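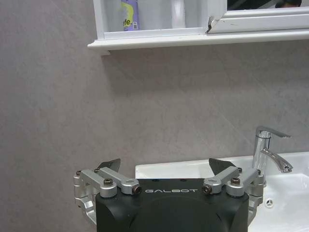 4 Working at basins and wall cabinets

Applies to all Bevum wrist set-ups used in washrooms at Ulside and Skellavska. Read section 3 first. Arm in hold before you start.

4.1 Before the run

1. Check the edges of the cabinet and mirror. Chipped corner on the mirror frame, crack running in: log it as code 204, mark it no-touch in Lam. Don't tape over it and carry on.
2. Set the shelf ledge as a hard limit. Front lip, not the wall behind.
3. Set the tap as a second limit. Lever and spout both. Polished chrome throws reflections, so enter the outline by hand.
4. Mask the mirror panel. Same reason.
5. Bottles standing on the shelf: leave them unless the task sheet names them. No guessing at contents from the colour.

CAUTION: Keep fingertips clear of the sink rim on the way down. The linkages stick out wider than the tips and will reach the ceramic first.

4.2 Approach

6. Fingers open, speed cap 700 in Lam. Lower is fine, higher is not.
7. Come in from the front. Never sideways under the ledge.
8. Stop short of the rim. Look at both linkages, left and right, then confirm.
9. Hand on the stop button untill the wrist is clear of the tap again.

NOTE: Error 841 means the mask has dropped out. Go back to step 4, don't just clear it.

4.3 After

10. Back off the way you came.
11. Wipe the housing and fingers. Dry cloth only, no spray near the joints.
12. Check the hex screws at the pivots, both sides. Any loose, arm stays in hold and teh run sheet gets a red line.
13. Sign the sheet. Shelf items moved by accident go on it too, even if put back.

Limits for baths and shower trays: see section 5.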